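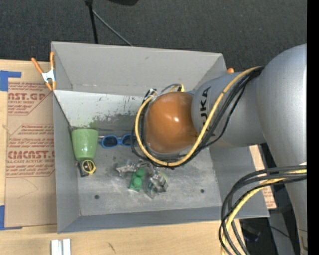

Large gray open-topped bin on the packing table, Rollton.

Rollton packing room – bins, table and floor
Gallery page 2 of 6. Text by Elin Gwilliam, March 2024.

The packing room at Rollton handles mixed small goods going out to the Otevstead and Gotstead stores. Goods are collected from the shelves into a bin, checked on the table against the order sheet, and moved into shipping cartons. The captions on these pages are kept short. Longer notes on the equipment follow them, for people at the other two stores who are setting up a similar table.

The bin
Rectangular, gray, open at the top, with thin straight walls. The far wall slopes inward toward the floor of the bin, so the usable area at the bottom is smaller than the opening. Allow for this when planning a layout. A carton measured against the top edge may fit at that height and jam before it reaches the bottom. Measure at the base.

There is a small scuff near the upper middle of the far wall. Scuffs of this size are entered on the bin record as surface marks and the bin stays in use. A crack, a split edge or a wall that flexes when pressed by hand is a different matter, and the bin goes back to Meirion Gwilliam with a tag on it.

Gray was kept when the last order was placed with Price. Dark goods and clear bags both show up acceptably against it. Berwyn Howells tested a white bin for comparison and found that clear bags were hard to pick out under the ceiling lights, particularly late in the afternoon. White bins are still used at Gotstead for printed cartons, where the problem does not arise.

The table
Light wooden top. The bin rests directly on it with no mat or tray underneath. A rubber mat was tried and withdrawn: grit collected under it, and lifting a full bin off the mat took noticeably more effort than sliding it across bare wood. Wipe the top with a barely damp cloth at the end of each shift and dry it at once. Spray cleaners leave a film, and labels placed face up on the film pick it up and will not stick to cartons afterward.

The table top is sanded and oiled once a year. Morfudd Prosser has the oil and the instructions. Do not use furniture polish.

The floor
Dark charcoal, with a carpet texture. It is quieter than the bare floor it replaced, and small parts dropped from table height tend to stay where they land. The drawback is color. Black screws, dark caps and short lengths of black tie are difficult to see on it. Use the hand lamp, held low and to one side, and work outward from the table legs. Vacuum with the flat nozzle. The brush head pulls at the surface and should stay in the cupboard.

Loading a bin
1. Check that the bin number matches the order sheet.
2. Turn the bin over and tap the base. Labels and scraps from the previous order are often found stuck in the corners.
3. Place heavy items first, flat side down, against the side walls.
4. Fill the middle with light or soft items. Do not wedge anything between two walls.
5. Leave the top 2 inches clear. Filled above that line, bins cannot be stacked on the cart.
6. Put the order sheet on top, printed side up, and move the bin to the table.

Bottles and jars travel upright in a divided carton inside the bin. If the order has only one or two, wrap them singly and stand them in a corner. Anything sharp goes in a closed box with the contents written on the lid.

Unloading
Take items out from the top in the order they come, and mark each line on the sheet as the item leaves the bin. The old practice of tipping the contents onto the table has been dropped. Items rolled off the back edge, and the count had to be started again. Long items should be lifted from one end and drawn out along the length of the bin.

When the bin is clear, run a hand along all four lower edges before it goes back. Thin flat items lie close against the wall and are easily missed.

Stock and records
Rollton holds 141 bins of this pattern. Of these, 100 are in daily use and the rest are kept for the spring stock count or out on loan to Otevstead. Loans are signed out by Ojārs Lukoševičius – ask him for the sheet, as the copy on the wall is usually out of date. Bins returned from loan are washed and checked before they rejoin the daily stock.

Washing is done in warm water with plain dish soap and a soft brush. Rinse, then stand the bin on its end to drain. Bins stacked wet stick together, and forcing them apart has chipped several rims.

Corrections
An earlier version of this page gave the clearance at the top of a loaded bin as 6 inches. The correct figure is in step 5. Other corrections go to Elin Gwilliam at the Rollton office, with the page number.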